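Course Handout 6: Evaluating a Bin-Picking Package
Unit: Applied Automation, Purchasing and Acceptance
Issued Oct 28, 2024

Students will review the Geseck Starter Cell, a bin-picking package sold to small warehouses and teaching laboratories. The supplier offers it as a complete kit: arm mounting, two-finger gripper, two bins, control software and 30 days of remote support. The question for this unit is whether the kit, as delivered, meets the written requirements of a buyer with mixed goods.

Read the Curico requirement sheet before the session. It asks for 500 attempted picks from a bin of unlike items, with no operator touching the bin during a run. Items must include at least one round object, one thin object and one transparent object. The supplier's brochure reports results for boxed goods only and should not be used as evidence for this requirement.

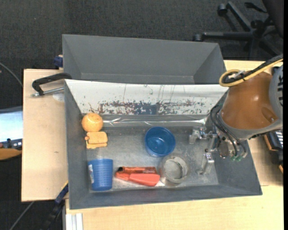 Silvana Paiva objects that a pick count alone tells a buyer very little, and she would have every failed attempt logged by item before any price is discussed. Her point is adopted in the scoring form. Record the item, the approach and the outcome on a separate line for each attempt.

Clear containers deserve particular attention. Depth sensors often return poor readings from transparent plastic, and a cup lying on its side presents a different grasp from one standing open. Note the position of the item before each attempt.

Terms of the offer
The base license covers one cell. The Fiore grasp library is priced separately, and the quotation must state whether it is included. Spare finger pads ship in packs of 200. Support after the first 30 days is by annual contract.

Assignment
Submit a two-page recommendation in November: accept, accept with conditions, or decline. Attach the scoring form. Groups comparing the Etico package must use the same items and the same bin.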